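Leave the spare room alone

August 2026 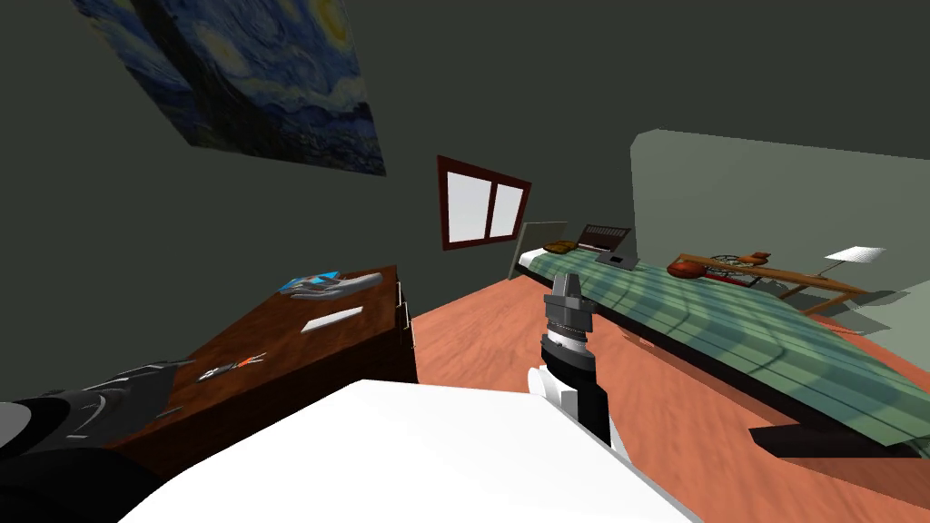 Araba Dramani wrote to me after my last piece to say that a room used by guests for 15 nights a year is a room wasted, and that anyone who keeps a made-up bed behind a closed door while complaining about the size of their house has only themselves to blame. She would put a desk in it, or a lodger.

I have had several letters along those lines and hers was the politest. I still think she is wrong, and I want to set out why.

The case against the spare room is mostly arithmetic. You take the rent or the mortgage, divide it by the number of rooms, and then divide again by the nights a guest sleeps there. On those terms it always loses. So does the dining table at Christmas size, and so does the bath in a house where everyone showers. Most of what makes a home comfortable would fail the same test if anyone bothered to apply it.

When I moved to Matcombe I had 2 bedrooms and every intention of using the second as an office. I bought the desk. In January my sister's boiler failed and she came to stay with her son, and the desk went on its end in the hall so that a mattress could go down. They stayed until the repair was done. She has told me since that she nearly didn't ask, as she knew I had turned the room over to work. That bothered me more than the state of the hall did. The desk was sold in the spring and I bought a proper bed for less than 500 pounds, including the mattress.

People behave differently when they know there is a bed. They stay for the second glass of wine. They come for the weekend when they would have come for lunch. An old friend, Kojo Quartey, used to drive home from us late at night, a long way and mostly on unlit roads, because he didn't like to put anyone out. Now he stops over and leaves after breakfast. I could have offered him the sofa all those years, and I did, but an offer of a sofa is one that most grown people feel they ought to refuse.

I accept that a good many households can't spare the space. A family of five in a small flat does not need a lecture from me about hospitality. Where rents are high, a lodger may be the only way to stay put, and some lodgers become good company. My quarrel is with people who have the room and have been talked into feeling guilty about it.

Some of that talk comes from people with things to sell. A catalogue from Menano came through my door last month with 20 pages on "making every room earn". There were fold-down beds, beds inside cupboards and a bed that turned into a rowing machine. I tried a fold-down bed at a cousin's house. It took the two of us to get it open and the bar ran under my hips all night. A guest who has slept on one of those does not come back in a hurry.

A spare room does not need much. A bed that doesn't fold, a drawer with nothing in it and a lamp that can be reached lying down will do. I would add a hook on the door – guests never have anywhere to hang a wet coat – and a window that opens. It doesn't matter if the pictures are the ones you've gone off, or if the bedspread matches nothing.

Nor does the room have to sit idle. I iron in mine, and read in it on Sunday afternoons when the sun has moved round to that side. It is also where I go when I have a cold. All of that can be cleared away in the time it takes someone to get here from the station.

Mrs Dramani is welcome to come and try it. The bed is made up and there is a bus from the main road.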